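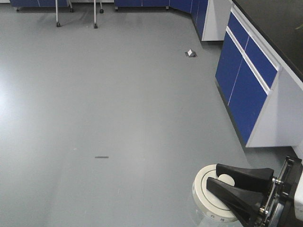 Page last changed: 11/29/23

Dear diary, I have been thinking about containers all evening, which is a funny thing to admit, but there we are. We spent most of the day on the lab room, the long one at the end of the Favura hallway, and I came home tired and oddly pleased with myself.

I do love that cream lid with the round knob near the middle. It has fine little ridges inside the groove, and a good thick side to it, and a clear body underneath so you don't have to open it to see what you've got. My grandmother kept her sugar in something a bit like it and I was never allowed to touch it (I touched it constantly). There is small dark print on the side of the lid that I kept meaning to read and never did.

The gray floor came up nicely too. I mopped it twice over by the blue and white cabinet, once with the Bonov soap and once with plain water, and then walked across it in my socks like a child.

After lunch I got stuck on the orange bar. It runs along under the pale panel and it is such a cheerful orange, almost peach on top where the light gets it! There were some pale blotches on the left part and I couldn't make up my mind if they were marks or only the light, so I decided to leave them for another day and have a cup of tea, which was the best decision I made all afternoon.
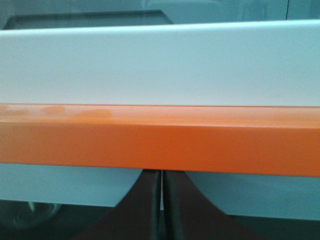
Later, the black table

I have a soft spot for the black table even though it shows every crumb. I wiped it from the wall forward, and I know perfectly well there are still a couple of white specks near the outlet, because there always are. The outlet itself looks smart, the white plate in its black box, right at the back where a cord can reach it without trailing over everything. I'd like to bring my little lamp in for that spot, the one I bought in April and have hardly used.

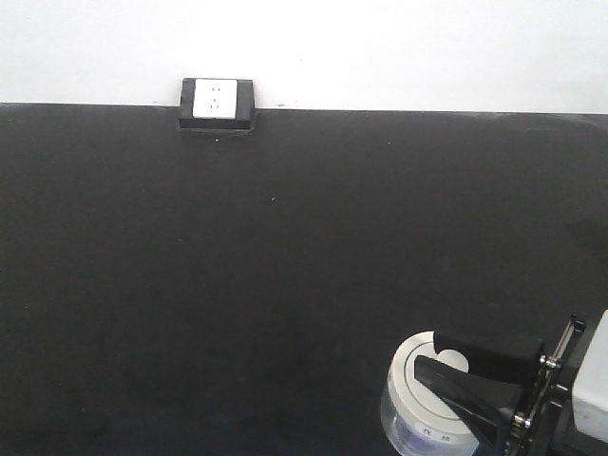

Tomorrow

Buy more soap. Ask at Ondieki if they still sell the soft cloths in packs of 100. Read the print on that lid, with my glasses on this time. Early bed tonight, my feet hurt.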